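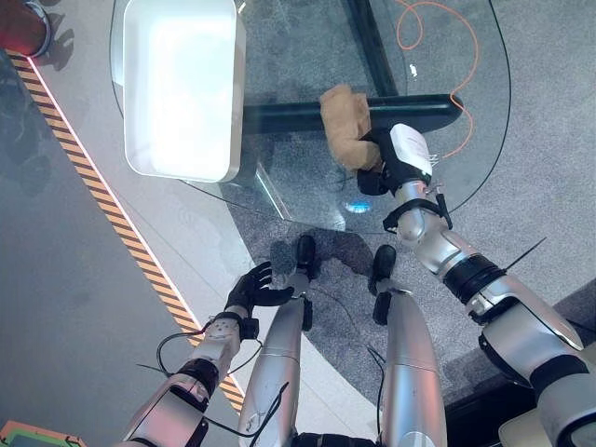

Strebel Humanoid: Demonstration Visit at Wandham

Product code: STR-DEMO
Offered by: Benditix, Turnberg Building, Wandham
Price: $2,527 per group, GST included
Booking notice: 48 hours

We've been selling and looking after automation equipment at Benditix for a good while now, and if there's one thing we've learned from our customers it's that a brochure only gets you so far. You can read the reach and payload figures over a cup of tea and still have no feel for how a machine will behave next to your own people, handling your own odds and ends. So we put together the demonstration visit, and it has become one of our favourite parts of the job. You come to us in Wandham, we switch on the Strebel, and you spend a proper stretch of time with it -- close enough to see the fingers move and hear the joints, and with plenty of room for questions.

The Strebel is a silver and black humanoid with two arms, two legs and a pair of black hands. Our demonstrations are mostly about the hands, as that's what visitors ask for nearly every time. We work at a low round glass table on a carpeted floor, with yellow and black tape down one side. The objects are ordinary ones, light and a bit awkward, with soft things and small toys among them. Soft goods are a favourite of ours because they squash and fold and generally don't sit where you'd like them to, and a hand that copes nicely with a rigid block can get into all sorts of trouble with them.

We chose the glass table after a fair bit of discussion. Clear surfaces are harder for a vision system to judge than a plain bench, and plenty of our customers have them in showrooms, clinics and reception areas. We'd much prefer you saw the Strebel dealing with an awkward surface here than found out about it on your own premises. If it fumbles an object during your visit we'll leave the fumble in, talk you through what the software made of it, and have another go.

What's included

Your booking covers a group of up to eight. You'll have a demonstrator running the machine and a second member of our staff beside you to answer questions, so the work doesn't have to stop each time somebody is curious (and somebody always is, we love it). There's morning or afternoon tea, parking at the rear of the Turnberg Building, and a written summary by email afterwards setting out the tasks we tried, the settings we used and anything that gave us trouble. If you go on to order a Strebel within 3 months of your visit, the full price of the demonstration comes off your invoice.

How the session runs

We begin with introductions and a short safety talk, and then the demonstrator takes the machine through some reaching, grasping and placing at the table. After that the session is yours. Some groups like to see the same pick repeated over and over with the object turned a little each time, and others want to try as many different things as they can fit in. Both are fine by us. Please wear closed shoes and tie back long hair, and stay on the visitor side of the tape while the arms are powered. 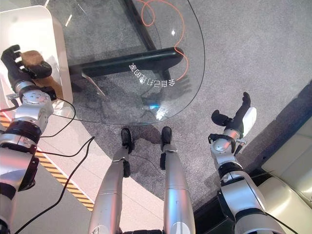

Can we bring our own items for the robot to handle?

Please do, as long as each one weighs less than 800 grams and has no sharp edges, loose powder or liquid in it. Pop them in a box with your company name on the lid and bring the box along on the day. If you're unsure about something, send us a photograph and its measurements when you book and we'll let you know. Food is welcome if it's wrapped. Bring a spare of anything fragile, and please leave anything irreplaceable at home.

A word about programming, as it comes up a lot. The tasks we show are set up beforehand by our own team, and with a new object we'll usually need a few minutes to adjust the grasp before the first proper attempt. You're very welcome to watch over the demonstrator's shoulder while that happens. Quite a few engineers have told us it was the most useful part of their day, and we've started leaving more time for it. What we can't do in a single visit is build a complete work routine for your site. That's a separate service, quoted once we've seen your floor, your lighting and the goods you'd like moved.

We also look at the gripping end of things in some detail, including finger pads, wrist-mounted cameras and the way cables are routed along an arm. Pads wear, cables need slack, and a wrist camera has a view very different from the one at the head. If your maintenance people can spare the time, bring them with you. They tend to ask the questions that save everyone money later on.
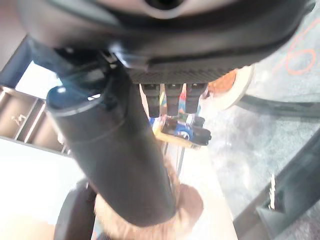

A visitor from a toy library wrote afterwards that she'd been expecting something more like a stage show, and had been pleased to find us happy to stop, move things about and try again. She did say the safety talk went on a bit. We took her point and trimmed it, although it's still longer than some people would like, and we're not inclined to cut it any further.

Access and facilities

The demonstration room is on the ground floor with level entry from the car park, and there's an accessible toilet just along the corridor. Seating is available throughout, so there's no need to stand for the whole session. The lighting is bright, and there are reflections off the glass and the silver panels, so if that's likely to bother you please mention it on the booking form and we'll do what we can with the seating. Photography is welcome. Video is fine too, provided you check with the rest of your group first.

Changes and cancellations

Plans change, and we understand that. Let us know at least 48 hours ahead and we'll move your visit to another date at no charge. With shorter notice we keep a quarter of the fee to cover the set-up. If the fault is ours and the Strebel isn't fit to run, you can choose a new date or have your money back in full.

Bookings are open for visits through to the end of February. To reserve a place, add the demonstration to your cart and fill in the form at checkout with your group size, any access needs and a few lines on what you'd like to see handled.

Page last updated 02/10/2026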